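# Setting Up and Looking After the Two-Armed Robot in Simulation

Wednesday, August 14, 2019

Our team took over the simulated robot at the Dilleck lab at the start of the summer, and I want to set down how we got it running and how we kept it running, in the hope that the next group in September will have an easier time of it than we did. The robot has a white body, two jointed arms and a two-fingered gripper on each one. The software that drives it is called Jiseden, and the rooms it works in come from a set the department calls Wevham.

Most of our first weeks went into the setup file. It holds the starting angle of every joint, the open and closed limits for each gripper, and the position and heading of the base. We had copied ours from an older project named Birkett, and that was a mistake we paid for – the older arms had shorter forearms, so every reach came up short and we spent days blaming the controller. Once we typed in the right lengths the arms behaved much better, and I still remember how pleased we all were!

The other thing worth knowing is that the view is a setting of its own. It can be turned quite apart from the robot, and a room that looks badly tilted on the screen may have a perfectly level floor in the numbers. We learned to read the base values first and trust our eyes second, which took some getting used to.
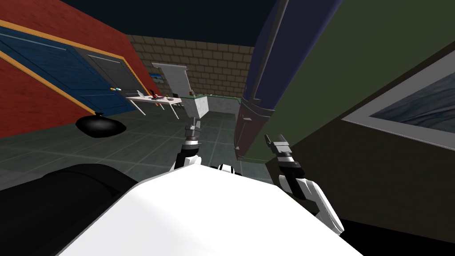 **How do you tell whether a gripper needs to be recalibrated?**

Send it to fully open, then fully closed, and compare the reported finger gap with the limits in the setup file. If the two disagree by more than 4 percent at either end, run the calibration script for that gripper and save the new limits before doing anything else.

We did this check every morning, left gripper first, and it became a rather pleasant routine with coffee. Over the whole project we logged 786 runs, and 29 of them stopped early with a gripper fault. Nearly all of those faults came from the right side. We finally traced them to a closing force that had been set far too high, so that the fingers pushed into each other and the solver gave up. Lowering the force cleared the problem, and the last seven days of logs have no gripper faults in them at all.

For the next group – please keep a dated copy of the setup file each time you change it, and write a line saying what you changed. We started doing this only halfway through, and I wish we had begun on the first day. The joint damping on the left arm is still a guess on our part and could use a proper look.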